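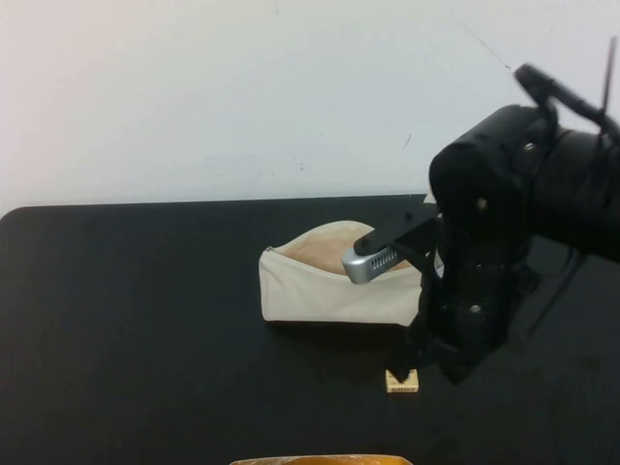 11/30/21, pouch bench

Long day, so I'm writing this up before I forget half of it. The arm stayed on pouch loading for the whole Kramer order, 100 kits, and we only had to stop it 2 times, both for pouches that had closed up on themselves (the cream fabric ones do like to fold in at the mouth, bless them). I opened them by hand and off it went again.

What I keep turning over is how different the bench feels since August. Back then two of us stood there stuffing devices into pouches and talking all day, and my wrists knew about it by evening! Now one person sets out pouches and the other checks zippers down at the Gremton table, and we've both said we miss the chatting. I'd like to ask Clunditz if the checking table could move up beside the arm, so whoever is on it has company again.

Still to do: wipe the dust off the black top, ask Mokano about slowing the last bit of the reach, and swap jobs at lunch tomorrow so the same person isn't stuck on zippers for two days.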